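Last updated: Aug 16, 2023

Work and Technology in Service Settings
Unit 6 handout: Automation in lounge and guest-area upkeep
Instructor: Matilde Lobo
Section leader: Rajitha Wijesinghe

Reading before class: the Erncombe case file, parts 1 and 2. Bring a copy of the task sheet you filled in for Unit 5.

6.1 Purpose of this unit

Units 4 and 5 dealt with automation in places built for it, such as warehouses and laundry plants. In those settings the building, the shelving and the containers are planned together with the machines. This unit turns to workplaces that were laid out for people: waiting rooms, hotel lounges, staff break areas and residence halls. The furniture is soft, the items are not standard, and the work is mostly tidying, resetting and noticing.

The central question is what happens to a job when one part of it is given to a machine. Students should be able to separate a job into tasks, say which tasks can be moved, and describe what the remaining work looks like for the person who holds the job.

6.2 Terms

Task: a piece of work with a clear start and a clear finish. Placing a pillow on a sofa is a task.

Job: the full set of tasks, duties and judgments assigned to one person, including those that are not written down.

Reset: returning a room to its agreed layout after use. In the case file, the word covers seating, cushions, tables and floor, but not deep cleaning.

Exception: any event during a task that the usual method does not cover. A stained cover, a lost phone between cushions and a guest who is asleep are all exceptions.

Residual work: what is left for the worker once a task has been moved. Residual work is often harder to schedule than the original job.

6.3 The Erncombe case

Erncombe operates a group of guest residences. Its lounge attendants work in pairs on the early shift and alone on the late shift. In December the company began a trial at its Barton site, in which two-armed machines supplied by Cleltari took over part of the lounge reset. The trial used 2 machines and covered 88 shifts. Wekesa Ndung'u, the operations manager at Barton, wrote the main report. Libor Brabec, a lounge attendant at the same site, kept the shift log that is attached to it as part 2.

The two documents should be read side by side. The report is organized by task and the log is organized by hour, and they do not always agree on what counted as part of the work.

Before the trial, the late-shift attendant's written duties were:

- walk all lounges at the start and end of the shift
- return pillows and throws to the seating
- straighten chairs and side tables
- collect cups and papers
- report damage, spills and lost property
- answer guest questions

The second and third duties were assigned to the machines. The remaining four stayed with the attendant. A new duty was added, that of responding to machine stops.

6.4 Soft goods as a handling problem

Pillows appear simple, and Erncombe chose them for this reason. Students with an engineering background will know that they are a demanding item. A pillow changes shape when it is held. It has no fixed edge to grip, and its resting position depends on what is behind and beneath it. A person corrects for all of this without thought.

A two-handed hold is one common approach. The item is pressed from both sides, which keeps it square while it is set against the back of a seat. The hold takes up space on either side of the item, and this matters on a sofa that already has people, bags or other pillows on it. Figure 1, at the end of this handout, should be used for the first discussion question.

Three points from the Barton report deserve attention.

First, the layout had to be stated. Attendants had always placed pillows "the usual way." When the trial began, the usual way turned out to differ between shifts, and the site had to agree on one layout for each room. Several attendants objected that a fixed layout ignored how guests used the rooms in the evening.

Second, the walk did not go away. The attendant still had to pass through each lounge to look for damage and lost property. Formerly this was done while handling the pillows. During the trial it became a separate inspection, and Brabec notes in the log that he was more likely to miss small items when he was looking without touching.

Third, interruptions changed in kind. Guests had always interrupted the work. Machine stops were a new type of interruption, and the attendant was expected to reach the lounge promptly whatever else was in progress.

6.5 Effects on the people in the job

Hours. No attendant lost hours during the trial. The agreement signed before it started ruled this out, so the case cannot tell us what would have happened without such an agreement. Students should be careful on this point in written work.

Skill. Attendants received one training session on starting, pausing and clearing the machines. The pay grade was left as it was. Ridwan Wijaya, who represented the attendants in the review meetings, argued that a duty requiring training should be reflected in the grade. Management held that the duty replaced physical work of equal weight. The matter was open when the report was issued.

Physical load. Bending and reaching over deep seating is a known source of back complaints among attendants. Staff at Barton welcomed the change in this respect - it is the one item on which report and log fully agree.

Pace. Before the trial, the attendant chose the order of rooms. Afterward the order followed the machine schedule. Several log entries mention this, usually in a single line and without comment.

Standing with guests. Attendants were often asked about the machines. Some enjoyed this and some found that it took over the conversations they used to have.

6.6 Questions for discussion

1. Look at Figure 1. List the decisions a person would make in placing the same pillow on the same sofa. Which of these belong to the task as defined in 6.2, and which belong to the job?

2. The attendant's duties were divided by task. Propose a different division and state who should have been asked before it was adopted.

3. Is clearing a machine stop a skilled duty? Give the case for both sides before giving your own view.

6.7 Written assignment

Write a paper of up to 2,000 words on one workplace known to you in which a task has been moved, or could be moved, to a machine. Describe the job before and after. Use the terms in 6.2 and refer to at least one passage from the shift log. Where you interview a worker, obtain consent and do not give the person's name. Papers are submitted to the section leader. Optional background is available in the Esteves reader, chapter on service work.
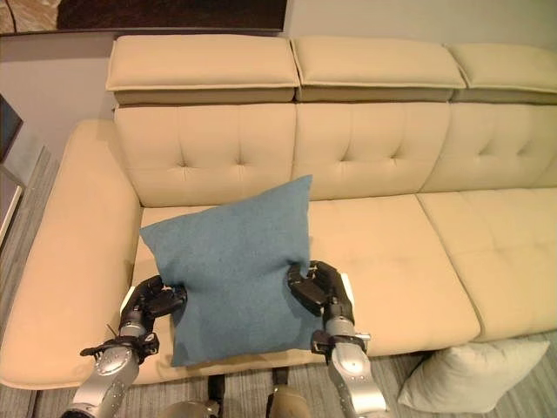
Figure 1. Two-handed hold on a throw pillow, sectional sofa.

Contact: Rajitha Wijesinghe, section leader | Copyright Matilde Lobo. For class use only. | Back to top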